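Skundel Match Ball review: a decent ball for the money

14 shares | 2 comments

I play in a seven-a-side league in Irkness and our team buys its own balls. After the old Bullar lost its shape over the winter, we ordered two of the Skundel in size 5 and have used them since March.
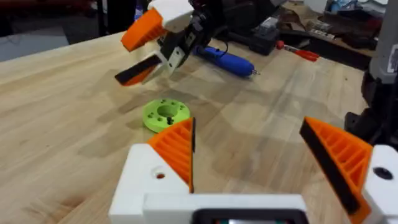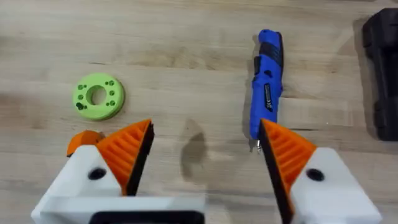

The Skundel is a thermally bonded ball, so there is no stitching to pick up water or come loose. The outer skin has a light texture, a finer version of the grooves on those orange tips, and it helps more with goalkeeping than with shooting. Our keeper holds on to crosses better than he did with the Bullar. For the rest of us the first touch is a little livelier, and it took two games to get used to it.

Flight is good. Long passes stay true and free kicks don't wobble unless you hit them very flat. On artificial grass the bounce is even. On our home pitch, which is mostly mud at the penalty spots, it comes up slower than I'd like, but so does everything else.

Air retention is the weak point. Both balls need topping up before every game, and one goes noticeably soft by the second half if you forget. The Pal training ball we use for warm-ups goes weeks without a pump and costs less. The Pal is heavier off the foot, though, and I wouldn't want to play a full match with it.

The printing has started to rub off around the valve. The skin itself has no cuts, and that includes a few trips over the fence into the parking lot.

No needle is included. The box says there is one, and the shop sent ours separately when we wrote to them.

I'd buy the Skundel again for matches, at the sale price. At full price, look at the newer Bullar first.

Rating: 7 out of 10

2 comments | Share this review

Contact | Copyright Irkness Football Gear Reviews | Back to top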